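Hello Nuala, and hello to everyone at the fund who gets these passed along,

I promised you a proper update on the Brimia picture book before the summer, so get a cup of tea, because I've got a lot to say!

## Where the book is

The text is finished. Well, finished in the way these things are, meaning Ita Kinsella has read it and only rang me twice. It came out at 2083 words, which is long for a picture book, I know, and we had a bit of a tussle over the chapter with the ferryman. She wanted it gone and I wanted it kept. We've cut it down to a page and a half and given the ferryman his goose back, and I think it's better (don't tell her).

For anyone who missed the first report: Brimia is the girl who is left a locked songbook by her grandmother and has to walk from Flokedwood down to the sea, asking everyone she meets for one line of the song. It's a retelling of a story my family always called the Ó Briain tale. The only written version I could find is in a notebook from 1843 and it stops before she gets to the water, so the ending is mine. I've gone back and forth on it all spring. In the version you'll get, she sings the song wrong and the sea answers anyway.

## Pictures

This is the slow part. I've done the finished paintings for the first half, as far as the bridge, and everything after that is pencil roughs. The heron spread has been painted three times now. The first was too dark, the second looked like an umbrella, and I'm fairly happy with the third. I've changed paper since last time as the old stuff was buckling under the washes, and that's where the overspend on materials comes from. It's a small one and I can cover it from the travel line, if you're all right with that?

## Reading it to children

We did two try-out readings at the library in Rusunbridge, with over 70 children between them. I was sick with nerves. They liked the goose (see, Ita!) and they went very quiet at the songbook opening, which is what I'd hoped for. The bit with the miller lost them completely, and you could feel the whole room start to wriggle. I've since rewritten it with less talking and a great deal more flour.

One boy wanted to know why Brimia didn't just break the lock. I didn't have a good answer, so now she tries it on page four and hurts her thumb.

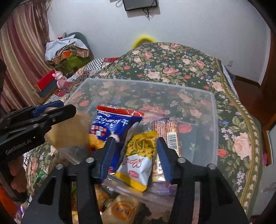
*Page last changed: May 15, 2023*

## What's next

- Paint the second half, starting with the bridge and working on to the harbour
- Ita to do her last read once the miller pages are settled
- Hand lettering for the cover (I've tried it in green and in a rusty red, and I'm leaning towards the red)
- One more reading at Rusunbridge, with the new ending

I'd thought I would be done with the paintings sooner than this, and I'm sorry to be asking, but could the second payment stay where it is and the final one move back by six weeks? The printer is happy to shift the slot. I'll send scans of the heron and the mill as soon as they're dry enough to go on the glass, and if you'd like to come out and see the originals just give me a ring.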